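Malton Workshop, Materials Notebook
Entry: 15 Jul 2026
Recorded by: Yuxi Jiang
Subject: Adhesive trials on gray card and cover cloth, second series

Purpose

The first series compared wheat paste with methyl cellulose on test boards cut from the old stock of gray card. Results were uneven, and the notes from that series do not state how long each board was kept under weight. The present series repeats the work with a fixed pressing time and adds a mixture of the two adhesives. The findings will be used to settle the repair method for the Alwood ledgers, which are due back to their owners in September.

Materials

Gray card, cut with the grain running head to tail. Cover cloth from the Nassar roll, undyed side down. Wheat paste, cooked the previous afternoon and strained twice. Methyl cellulose, made up with cold water and left overnight. The mixture was made in equal parts by volume and stirred by hand until no streaks remained.

A total of 13 boards was prepared. One was set aside without adhesive as a reference. The remaining boards were divided equally among the three adhesives, giving four boards to each.

Procedure

Each board was brushed from the center outward, covered with cloth, and rubbed down through silicone paper with the flat of a bone folder. Boards were then placed between blotters under the large press. Blotters were changed after the first hour and again before the end of the day. The press was tightened to the same mark on the screw each time. The mark is difficult to read in poor light and should be repainted before the next series.

Board 4 was brushed too heavily along one edge. Paste came through the weave and left a dull line. The board was kept in the series, but its appearance should not be held against the adhesive. 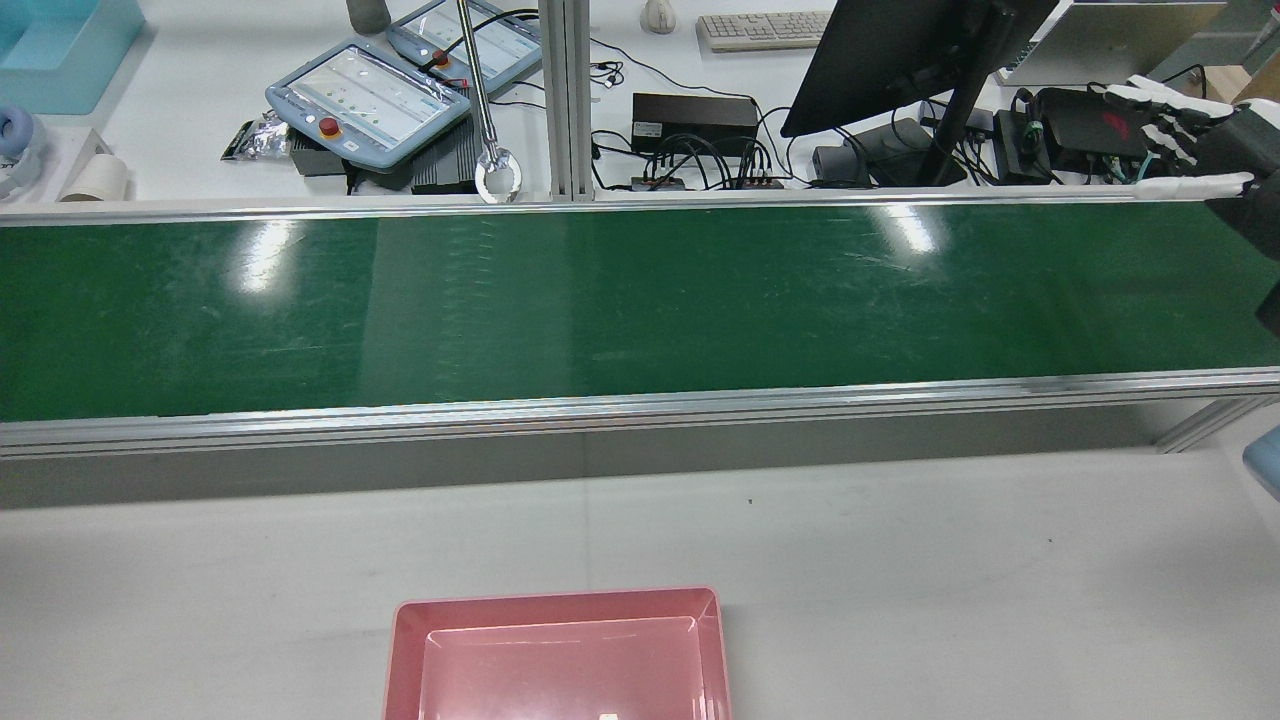
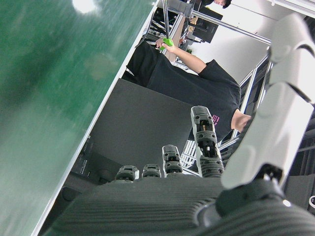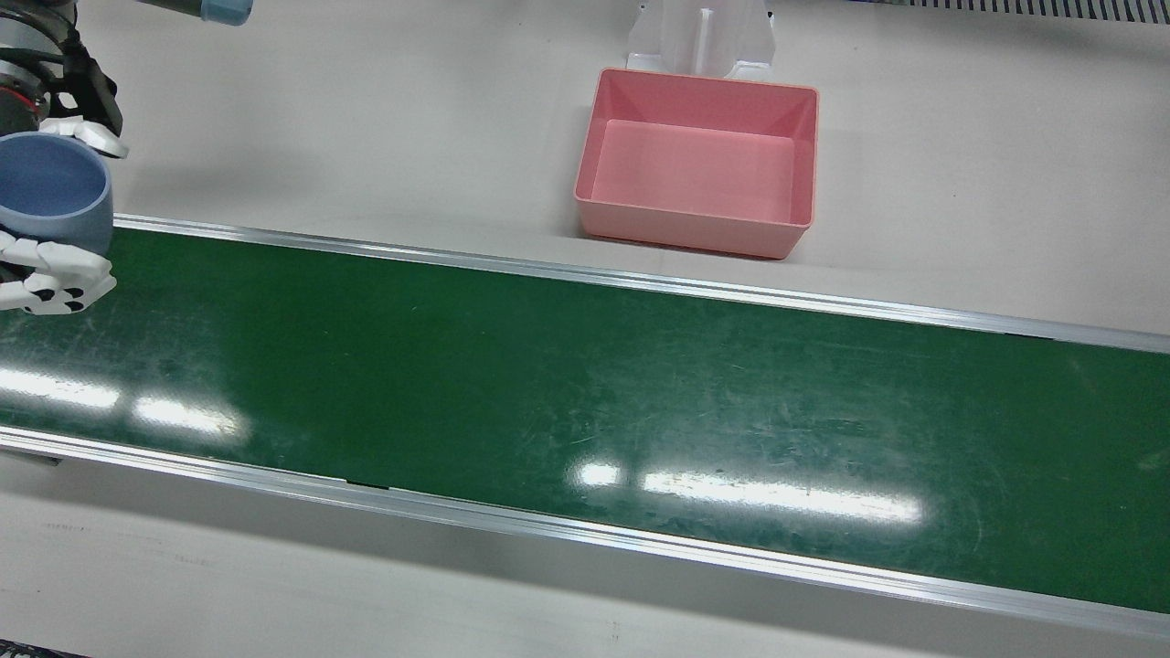
Observations

Wheat paste gave the strongest bond. When a corner of cloth was lifted with a spatula, the surface of the card came away with it. All boards in this group curved toward the cloth side after removal from the press, and the curve had not fully relaxed by the time of writing.

Methyl cellulose gave the flattest boards. The bond was acceptable across the face but weak at the turn-ins, where the cloth passes over the edge of the card. On two boards the turn-in could be lifted with a fingernail. This would not be satisfactory on a ledger that is opened daily.

The mixture gave a bond close to that of paste alone, with a smaller curve. It also allowed more time for positioning the cloth before it began to grab. One board shows a small bubble near the spine edge, probably from a missed area in brushing.

The reference board remained flat throughout. It was stored with the others and may be taken as evidence that the room itself was not the cause of the curving.

Ledger condition

The Alwood volume on the bench has 359 numbered leaves. The sewing is sound as far as leaf 89, after which the thread is broken at the second station. The front joint is split for its full length. The spine lining was replaced at some earlier date with brown paper, and the glue used for that repair is hard and dark. It softened under a poultice but left a stain on the blotter. Further removal should proceed in narrow strips, with the text block protected by polyester film.

Decision

The mixture will be used for the cover boards of the Alwood ledgers. Wheat paste will be used alone for the new spine linings. Methyl cellulose is to be kept for poultices and for surface work on the old leather.

Outstanding

Line the reverse of one paste board with thin paper and record whether the curve is corrected.

Ask Lestholm for a sample of the lighter card before any further stock is ordered.

Repaint the mark on the press screw.

Check the turn-ins on all boards again after one week and enter the results on the facing page.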